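## From the Abernathy Street Kitchen: the blue plates are staying

Those of you who eat with us on Saturday will have noticed that the tables look different this fall. The old white plates, the heavy ones with the green line that half of us grew up with, have finally been retired, and the pale blue ones from Brondari have taken their place. I have been meaning to write a few words about them since October, and the kitchen kept getting in the way, as kitchens do.

I was slow to come around to the idea of colored plates, I will admit. My mother served everything on white and I suppose I thought food belonged on white, full stop. Then we borrowed a small stack from the Halia supper club for the harvest lunch, and I watched a very plain potato salad look like something you would pay good money for. Beets were wonderful on them, and so was buttered corn. Gravy looks a little odd, if you want my opinion, but we have all been eating it anyway and there have been no complaints so far (and you are not a shy crowd!).

The glaze took some getting used to. It has a gloss to it, especially along the rim, and it shows a fingerprint or a water spot much faster than the old white did. After a good deal of trial and error at the sink, we have settled on this way of doing things:

- Scrape, then rinse in warm water before the plates go in the rack. Dried egg is the worst of it.
- Use the soft yellow sponges, please, and leave the green scrubbers for the roasting pans.
- Dry with the flat cotton towels from the second drawer. The fluffy ones leave lint behind, and lint shows up terribly on blue.
- Stack no higher than the lip of the shelf, with a paper napkin between plates if you have the patience for it.

If a plate comes back chipped, set it on the windowsill by the pantry and it will find a new life under somebody's geranium. We lost five in the first month, mostly on the way from the tables to the cart, and I am sorry to say that I dropped two of those myself – on the same evening, too.

While we were at it, we stopped using the oilcloth on the long tables at weekday lunches. It was cracking along the folds, and the plates look so much calmer with nothing under them. The cloths will still come out for birthdays and for the Parnular potluck, so don't give your clips away just yet.

One thing I have grown very fond of is the faint set of rings in the middle of each plate, circle inside circle, which you really only find once you have finished eating. My neighbor at lunch says they remind her of a pond. I think of them as my reward for clearing my greens.
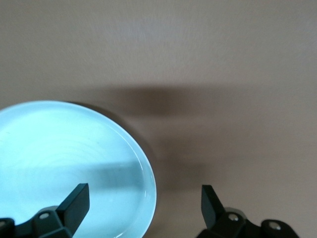 *One of the new blues, with its rings and shiny rim.*

We could still use a few shallow serving bowls to go with the set, in blue, cream or gray. If you have one at the back of a cupboard that you never reach for, bring it along on Saturday and leave it on the counter next to the bread. A strip of tape underneath with your name on it will get it back to you if you ever change your mind. And if anyone has a good recipe for a pale soup that wouldn't look sad in a blue bowl, I would dearly love to have it before the cold weather sets in.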